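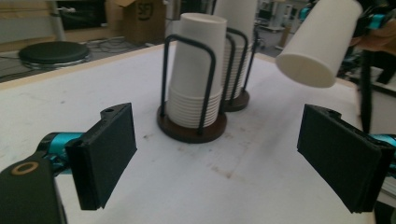
How many paper cups should an office coffee station keep out at once? One tall stack per coffee drinker's worst morning, which in most offices means two stacks, and the rest in a cupboard.

I came to this figure the slow way, by spending a good part of a winter looking at where people get their coffee when they are supposed to be working. The machine gets the budget and the arguments. The beans get a tasting. The cups get whatever corner of the counter is left, usually in the plastic sleeve they were shipped in, torn open at one end like a bag of chips.

The sleeve is a bad piece of furniture. It rolls. It slumps. The first cup comes out with four of its friends, and the polite person puts three back and pretends the fourth was intended. By the afternoon there is a cup on the floor, which somebody will pick up, examine, and return to the pile.

Zoriana Lysenko, who fits out break rooms for a small firm called Flomley, has strong feelings about the sleeve. "People will spend 400 dollars on a grinder and then make you wrestle for the cup," she told me. Her answer is the upright cup stand, a humble object she talks about the way other people talk about sailboats.

The kind she favors has a round dark wooden base and black wire bent into tall loops, with the cups stacked upside down between them. It has no spring, no lever and no little door. You take hold of the top cup and lift. If two come up, you are no worse off than you were with the sleeve, and you look better doing it.

Upside down matters more to some people than to others. Kojo Agyeman, who manages the shared floor at Skukengate, is in the first camp. Rims down, he says, means dust lands on the part of the cup that never meets a mouth. It also means that everyone picks up a cup by its bottom end, which he has come to regard as a mark of civilization. His co-manager, Lempi Manninen, wanted them the other way up on the grounds that this is how a cup goes. They debated it in October and have not fully made up.

Then there is the matter of height. A tall stack looks generous and a short one looks as though the company is in trouble. But wire loops only reach so far, and the cups above them are on their own. Agyeman lets his rise a little past the wire. Manninen calls this showing off. I tried it at home, went six cups over, and shut a cabinet door with ordinary force. I won't be doing that again.

Two stands side by side will get you a tidy counter and a line that forks in a sensible way. One behind the other saves width, and everybody takes from the front one until it is bare, at which point they reach over it - never around it - for the back one. Lysenko's advice is to swap them each morning. I asked whether anyone does. She changed the subject to lids.

Lids, I'm sorry to say, need a stand of their own.

Last updated: 29 March 2021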